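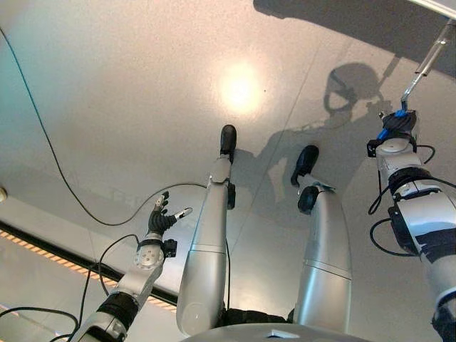 Hello from the workshop at Trurnonik! I promised in March that I'd write something about how we look after our humanoid, and a few of you have been nudging me ever since, so let's get into it. Grab a cuppa, because I do go on a bit once I start talking about cables.

Our robot has two quite different ends to look after. The left arm finishes in a black hand with all its fingers, and the right one has a black gripper with bright blue fittings, which is the one we trust with metal rods. I set them up on separate days now. I used to do both in one go and I'd get muddled every time (my notes from that period are a disgrace).
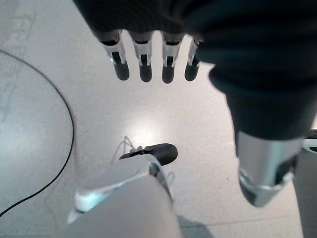 Fingers come first on my list. I go along the row and bend each one by hand, slowly, feeling for any grit in the joints. Then it's a wipe of the rounded tips with a damp cloth, nothing fancier. We tried a cleaning spray once and the whole place smelled of oranges for a week! If a finger feels stiff I log it on the Zorkine sheet and leave it alone until I've had a second opinion from our mates at Stikstead, who know far more about small joints than I ever will.

Next up is the long reach, where the arm has to hold a rod out away from the body. I love this bit. I run it at 40 percent speed the first time, then 85 if I'm happy, and I stand well back for both. What I'm watching is the wiring on the arm - those loops need enough slack for the elbow to travel, but not so much that they catch on something on the way back.

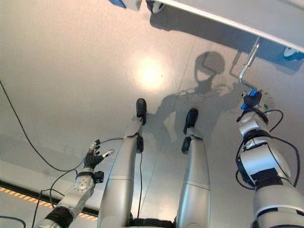
Cables and covers

Every cable gets looked over at 400 hours, and at 700 we swap the ones that do the most bending, whatever colour or condition they are. The fabric sleeves come off at the same time for a wash. Cold water, hung up overnight, and please don't put them in the dryer (I've done it, they shrink, and getting one back on is a two-person job).

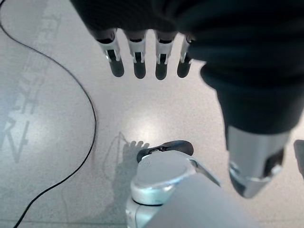

Do I have to power the robot down just to check the fingertips?

Please do, every time. Shut it down, wait for the joints to go slack, and only then put your own fingers anywhere near it. Mfaume has the spare tips if you find a worn one.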